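Bags first, then everything else: a morning with the owner of a toy grocery shop

Jornora, 2020-10-29

She picks up on the second ring and is already talking. A delivery is due. The tape gun is broken. Can we do this while she packs?

We can. The business is called Mindville, it sells pretend food and the bags to carry it in, and for most of its life it was run off one end of a dining table. Now it has a back room on Mtshali Street with a proper white table and a gray wall, and she is still a little suprised by the space.

"I had crates on the stairs," she says. "My kids ate dinner next to 80 plastic lemons. You stop seeing it after a while."

The bag came first. She wanted a play set for a nephew, and everything she found was in a box with a window in it, the kind that gets ripped open and is trash by lunch. So she put some toy fruit in an old canvas tote. He carried it through the house for days.

"That was the whole idea, really. Kids like carrying. They like taking stuff out and putting it back. I watched him unpack that thing over and over, and he didn't want me to help."

The canvas is plain on purpose. The green handles were an argument - with herself, mostly. She tried red and it looked like Christmas. She tried leaving them natural and they looked dirty in a month. Dark green won, and she bought more webbing and strap than any sane person would.

"2,000 yards. I will be buried in it."

Ask how she folds and she slows down for the first time all morning. Bottom up, sides in, smooth it with the flat of your hand. Handles go last and stay on top, where a kid can grab them. She used to tuck them inside. Customers wrote in asking where the handles were.

"So now they're on top. Fine. Lesson learned."

Does the canvas crease? Yes. Does she iron it? Laughter, then a long noise that is probably the tape gun.

The fruit is harder. It has to be big enough for small hands and light enough to throw, because it will be thrown. Round ones roll off the table, and she spends a good part of any day on her knees. She sorts by color before packing and keeps one of each out to check agianst the list. A bag with two fruits is the starter set. Most people come back for more.

April was the worst. Orders jumped to 110 in a single week, and her supplier in Drimisach had shut its doors with half her stock inside. She wrote to every customer herself. Two canceled. She remembers both.

"I'm not mad about it. OK, I was mad for a day."

What's next? Vegetables, maybe. A smaller bag for the under-threes, with shorter handles so they don't drag. She has a sample on the shelf and doesn't love it yet. The straps twist.

Then the doorbell. "That's the truck," she says. "Call me back if you need anything else - not before noon."

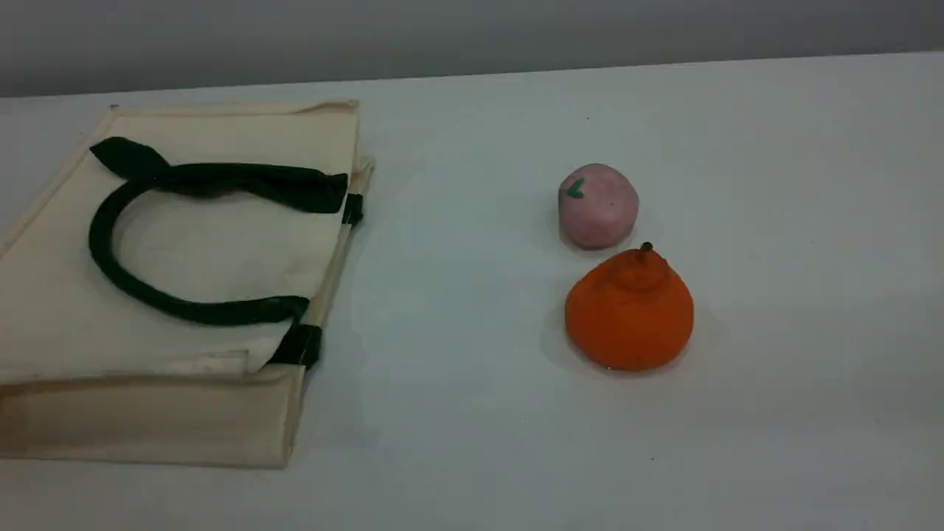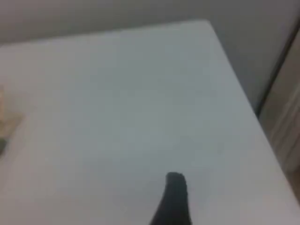
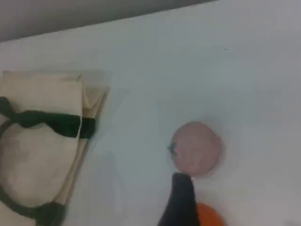
The white table at Mindville. First picture: folded canvas tote with green handle, and two toy fruits. Last picture: a round pink one beside the bag.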